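Jiment 상장 유지 심사 관련해서 정리해 둡니다. 길어서 나눠 올립니다.

1/
거래소 Windaritz가 오늘(2026/09/06) 공지를 올렸습니다. Jiment 토큰을 투자유의 종목으로 지정하고 30일 동안 심사한다는 내용입니다. 거래는 그대로 되고 입금만 막혔습니다. 출금은 열려 있습니다.

2/
공지에 적힌 사유는 두 가지입니다. 유통량 계획서와 실제 유통량이 다르다는 것, 그리고 재단 지갑 이동을 제때 공시하지 않았다는 것. 해킹이나 보안 사고 얘기는 없습니다. 단톡방에 도는 "해킹당했다"는 글은 출처가 없으니 거르시면 됩니다.

3/
유통량 문제는 4월부터 나왔습니다. 그때 재단이 스테이킹 보상 물량을 앞당겨 풀었는데 계획서는 고치지 않았습니다. 당시 제가 쓴 글에 숫자 비교해 둔 게 있습니다. 차이는 전체 발행량의 6% 정도였습니다.

4/
재단 대표 Tiziana Ruggiero 입장문도 읽었습니다. 계획서 수정이 늦은 건 인정했고, 물량을 시장에 판 적은 없다고 합니다. 지갑 주소는 공개하지 않았습니다. 주소가 없으면 밖에서 확인할 방법이 없습니다.
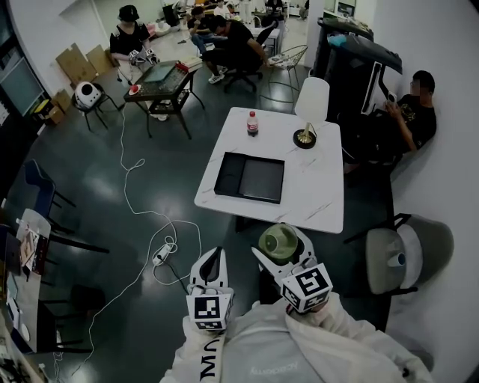
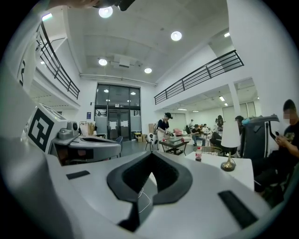 5/
소명 자료 제출 기한은 14일입니다. 심사 기간 30일 안에 포함됩니다. 자료가 부족하면 Windaritz가 한 번 더 요청할 수 있고, 그 경우 심사가 연장될 수도 있다고 공지 맨 아래에 작게 적혀 있습니다.

6/
다른 거래소 상황. Egan은 아직 공지가 없습니다. 고객센터에 문의했더니 "내부 검토 중"이라는 답만 왔습니다. Lorndale은 원래 Jiment 원화 마켓이 없고 스테이블코인 마켓만 있는데, 여기도 입출금 정상입니다.

7/
가격은 공지 직후에 크게 빠졌다가 일부 회복했습니다. 거래소마다 차이가 꽤 벌어져 있습니다. 입금이 막힌 곳은 물량이 새로 못 들어오니까 가격이 따로 놉니다. 이 차이만 보고 들어가는 분들 있는데 심사 결과가 나오면 한 번에 닫힐 수 있습니다.

8/
Jiment를 스테이킹해 둔 분들은 해제 대기 기간부터 확인하세요. 제 경우는 6일 걸립니다. 거래 지원 종료로 결정되면 출금 기간을 따로 준다고는 하는데, 며칠인지는 공지에 없습니다.

9/
온체인 쪽은 Asanka Sivakumar가 올린 자료가 제일 자세합니다. 재단 지갑으로 추정되는 주소 2개의 이동 내역을 표로 만들어 놨습니다. 본인도 추정이라고 밝혔으니 확정된 것처럼 옮기지는 마세요.

10/
질문이 많아서 적습니다. 저는 Jiment를 조금 갖고 있고 작년에 산 그대로입니다. 이번 공지 이후에 사거나 판 건 없습니다. 사라 팔아라 하는 DM에는 답 안 합니다.

11/
4번 글 보충합니다. 입장문 영문판에는 지갑 주소를 "심사 기간 중" 공개하겠다는 문장이 있는데 한글판에는 빠져 있습니다. 재단에 메일로 물어봤고 아직 답은 없습니다. 답이 오면 이 밑에 이어서 올리겠습니다.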